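Home » Features » Around the House

The battery box

Most houses in Skadness have a drawer with batteries in it. Some are new, some are flat, and they share the space with string and takeaway menus. The Orkholm repair shop takes in old cells, and it says 618 came through the door in January alone -- plenty of them still good.

A divided plastic box, the sort sold for screws or beads, does the job better than a drawer. A see-through one saves opening it to check what you have. 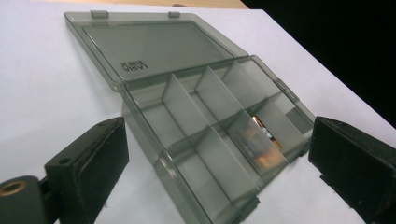

A single battery in the divided organiser, lid folded back.

Give each size its own row and keep one compartment for cells you aren't sure of. Test those when you have a minute. Flat ones go in a jam jar by the door, with tape over the ends, until the next trip to Pliveck.

Work on a plain cloth or sheet so that nothing rolls off the table. Take old and new out of the same gadget together, and don't mix the two.
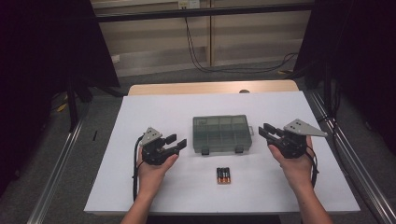
Three AA cells on the sheet in front of the box.

Close both latches before you put the box away -- a cupboard shelf is fine, well out of reach of small children. Ours lives next to the fuse wire.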